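Intro to Retail Layout - Week 7 notes
Nov 27, 2023

Hi all, these are my notes from today, cleaned up a little. I went off on a tangent about parking lots, which I've cut, and you won't be tested on it.

Where we left off

Last week we talked about the front of the store and why so many grocers put fresh food there. I got a good question afterward about whether that's just habit. Partly, yes! Somebody did it, it sold, everybody copied it. But I think color and smell do a lot of the work too, and shoppers who start with a bag of apples in the cart seem to relax a bit about what goes in next. That's my opinion from years of standing around in stores, so treat it that way.

The Mengal case

You should all have read the Mengal handout by now. Quick recap for those who were out: it's a small-town grocer with 906 items on the floor, one entrance, and a long back wall that hardly any customers walked to. In August the owners moved bread and eggs to that wall and left everything else alone. Sales of the stuff along the way went up about 25 percent over the next month. Before you get too excited, remember that August was also when the Firkero store across the street closed for repairs. So how much of that was the bread? I don't know, and neither do the owners. When you write this case up, I want to see you wrestle with that.

Terms to know

Anchor: an item people will cross the store for. Bread, milk, eggs.
Dead wall: a stretch of shelving with little foot traffic.
Facing: one item's width at the front of the shelf. Two jars side by side is two facings.
Color break: putting unlike colors next to each other so the eye can tell where one item stops and the next starts.

Color breaks

This is my favorite topic in the whole course, so I ran long (sorry to the back row). The mistake I see most is sorting by type and stopping there - limes next to green peppers next to cucumbers, and from ten feet away it's one big green blur. Santhorpe, the chain we looked at in week 2, plans its color first and worries about type afterward. You can get a lot out of very little stock this way. Striped orange and dark green pumpkins share a crate and each one still reads clearly, and the bright red carrots in the crate next to them stop before the lettuce and the frilly greens take over at the end. Try sketching your own version with whatever is in your kitchen, then read the Norirar chapter on shelf height for next Monday.

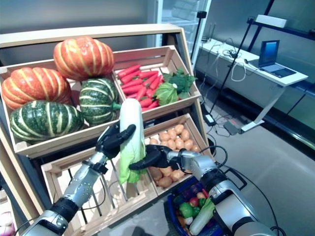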